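Six weeks with the Rutora practice kit

Thu 13 March

I said in the last post that I would write up the Rutora subscription once I had stopped being cross with it. I am still a little cross with it, but the renewal comes up in April and I need to decide, so you get the review now.

For anyone who missed the earlier moaning: Rutora sells a simulator for people who want to teach a gripper to pick things up and can't afford to drop them. You get the program, a library of household objects, a handful of gripper models and a monthly bundle of new things to fumble. It costs 118 euro for the year. There is a dearer tier with phone support, which I did not take, and I have had plenty of evenings to think about that.

I came to it through Ciarán Keane, who runs a small pottery shop in Ledden and has a notion that an arm could do his packing. Ciarán's stock is all glaze and thin rims. He was not going to let me near it with a real machine, and fair enough. So the plan was to get something half decent going on screen first, then come back to him with a straight face.

Installing it took most of a Saturday. The download is large, the progress bar is a work of imagination, and the licence key has to be typed in by hand with no pasting allowed. Once it was running, though, it ran. My computer is not new and the fan complained a good deal, but I had only one crash in the first fortnight and that was during a save, when naturally I had most to lose.

The library is the best part. There are 482 objects in the basic set and most of them are well made. Mugs, jugs, tins, a very smug teapot. The plates are the ones I kept coming back to, partly for Ciarán's sake and partly because a plate is a rotten thing to pick up. Lying flat it gives you almost nothing to get hold of. Standing up it would like to spin, slide or roll away, and the simulator lets it do all three. Glossy surfaces catch the light nicely too, which matters if you are training anything that works from pictures. Mine does, in a manner of speaking.

The grippers are less even. The two-sided one with the chunky linked fingers is good and I used it for nearly everything. The suction cup sticks to things with a confidence I have never met in life. I told Clodagh Coughlan about this (she tests grippers for a living, at Belden) and she laughed for longer than I thought polite. Her advice was to turn the friction down well below the default and see what was left of my success rate. What was left was not much. I had been very proud of that success rate.

So, friction. The default settings are generous. You will find the slider under Materials, then Advanced, then a second thing also called Advanced. Do this on your first day. I did it in week three and had to throw out more than 900 practice grasps that had taught my program nothing except optimism.

The manual has a chapter on it, to be fair. The manual has a chapter on everything, in no order I could work out. Skip it and go to the set of lessons by Amirhossein Akbari on the user forum, which start from a blank project and assume you are tired. Lesson 8 is the one on thin objects and it is the reason I didn't cancel.

Things I would like fixed: the backgrounds are dull, a choice of several plain browns and a grey. The camera jumps back to where it started whenever you swap objects. Undo works once and then sulks. I wrote to support about the camera and got a friendly reply from Gráinne Ní Chonaill saying it was on the list. She did not say how long the list was.

I did try the obvious rival, Đỗ, on its free trial. Prettier menus, far fewer objects, and it wanted my card number before it would show me a spoon.

Will I renew? Probably, on the cheap tier, and with the friction where Clodagh told me to put it. If you have a real arm and a box of things you don't mind breaking, I'd say spend the money on the box. I have neither, and Ciarán has asked twice now how the plates are getting on. Tavion Brannigan has offered me the loan of a faster computer for the next round, so the fan may get a rest.

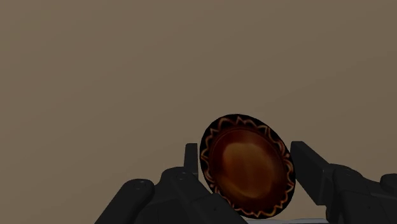

Plate practice in the simulator, with the chunky-fingered gripper.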